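La fianza, el burofax y yo

Escribo esto deprisa, entre dos reuniones, porque llevo semanas prometiendo contarlo y si no lo hago hoy no lo hago. Va de la fianza del piso de la calle Quintanilla. Del que me fui en mayo. De los 3310 euros que tardaron una vida en volver.

Antecedentes, rápido. Contrato de alquiler normal, vivienda habitual, un mes de fianza legal más dos de garantía adicional. La inmobiliaria, Bitar, muy amable mientras pagas. Avisé con 30 días, por escrito, como decía el contrato. Entregué llaves un miércoles a las doce, firmaron un papel que ponía «recibidas las llaves» y nada más. Ni estado del piso, ni lectura de contadores, ni nada. Primer error mío: firmar eso sin añadir una línea a mano.

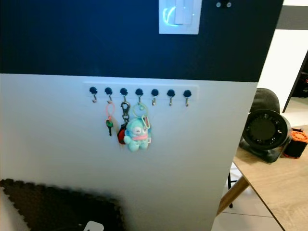
Lo que pasó despues

Silencio. Luego un correo de Bitar con una lista de «desperfectos»: pintura completa, limpieza profesional, una persiana, y un concepto que se llamaba «gestión de salida». Total, que según ellos no me devolvían nada y casi les debía yo dinero. Sin facturas. Sin fotos. Un Excel.

Me enfadé, contesté en caliente (segundo error, no lo hagáis) y luego ya me senté a leer. La Ley de Arrendamientos Urbanos, artículo 36: si pasa un mes desde la entrega de llaves y no te han devuelto lo que te toca de la fianza, empieza a devengar el interés legal. Un mes. No «cuando el propietario pueda». Y el desgaste por el uso normal, en principio, no te lo pueden cobrar como daño. Yo viví allí cuatro años. Pintar un piso después de cuatro años de vida normal... pues eso.

Fui a un despacho pequeño, Dosterus, me lo había recomendado una compañera. Primera consulta de media hora. Salí con deberes:

Buscar el inventario de entrada. Lo tenía en el correo, en un adjunto que no había abierto jamás. Ponía «pintura en estado aceptable». Aceptable! No nueva. Esa palabra me salvó medio caso.

Pedir por escrito las facturas de todo lo que reclamaban. Con plazo.

Mandar un burofax con certificado de texto y acuse de recibo. Lo del certificado de texto es importante, si no solo demuestras que mandaste algo, vete a saber qué.

Lo redacté yo y en el despacho me lo corrigieron. Quitaron tres adjetivos y un párrafo entero en el que me desahogaba. Quedó en una página seca: fecha de entrega, importe, artículo, cuenta bancaria, 12 días para pagar o demanda. Yo lo quería más largo. Menos mal que no me dejaron.

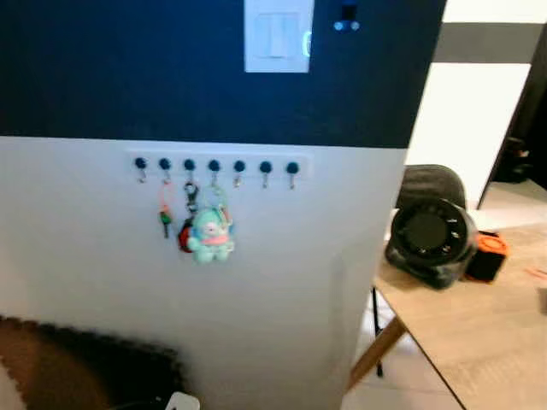
Maite R.: A mí me pasó lo mismo con la garantía adicional, me la descontaron entera por «limpieza» y lo dejé estar por no pagar abogado. ¿De verdad hace falta para reclamar algo así?

Maite, según la cantidad. Hasta 2000 euros puedes ir al juicio verbal sin abogado ni procurador. Por encima ya no, y lo mío se pasaba. Pero el burofax lo puede mandar cualquiera, y mucha gente paga ahí. Ah, y mira cuándo te fuiste – las acciones prescriben y los plazos no son eternos. Pregúntalo antes de darlo por perdido, que en muchos ayuntamientos hay oficina de consumo o de vivienda y es gratis. También mira si ahora te toca intentar un acuerdo antes de demandar, que eso ha cambiado y yo no soy la persona indicada para explicarlo.

Sigo. A los nueve días del burofax, llamada de Bitar. Tono distinto. Que había habido «una confusión interna». Me ofrecieron la mitad. Dije que no, por teléfono, y luego que no por correo, para que quedara. Otra semana. Me ofrecieron todo menos la persiana, con factura esta vez, de una empresa llamada Drenura. La persiana la rompí yo. Eso es verdad y lo había dicho desde el principio. Así que acepté, descontaron la persiana y fin. El interés lo perdoné, era poquísimo y tenía ganas de acabar. En Dosterus me dijeron que podía pedirlo igualmente, que era decisión mía. Pues decidí dormir.
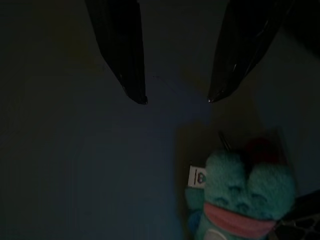
Detalle, con poca luz.

Cosas que haría distinto: fotos de todo el día de la entrega, con los contadores. Acta de salida firmada, aunque pongan mala cara. Guardar los correos en una carpeta y no en cuatro. Y no contestar nada después de las diez de la noche.

Un aviso, que luego me escribís: no soy abogada, esto es lo que me pasó a mí con mi contrato, y el vuestro puede decir otra cosa. Leedlo. Entero, con los anexos.

Me quedan pendientes los comentarios de la entrada anterior, la del cambio de titular de la luz. Mañana los contesto, o el finde.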